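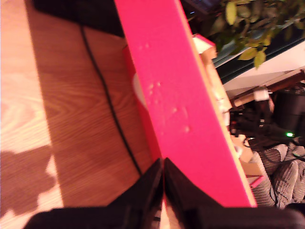

Tosier gripper kit: notes and recordings

Hi! I bought the Fidmont version of this kit in September 2022 and I've been using it at home ever since, mostly on flat, awkward things like painted boards. This folder has my recordings plus a few opinions.

What you get: 558 clips, of which 502 are labelled. The rest I'll get to (Jouko Lahtinen has offered to help, bless him). Labels are plain text, one per clip, same name as the clip.

What I think of the kit: the fingers close nicely on thin edges and I like them a lot. The manual is dreadful, go straight to the wiring page. I had to re-seat the finger screws 3 times, so keep the little hex key handy!

Known problems
- fast moves come out blurry
- evening clips are very orange, I haven't corrected the colour
- a few labels still say "bord", sorry

Use it for whatever you like, just mention the folder. Thanks to Ewurabena Opoku for checking the labels.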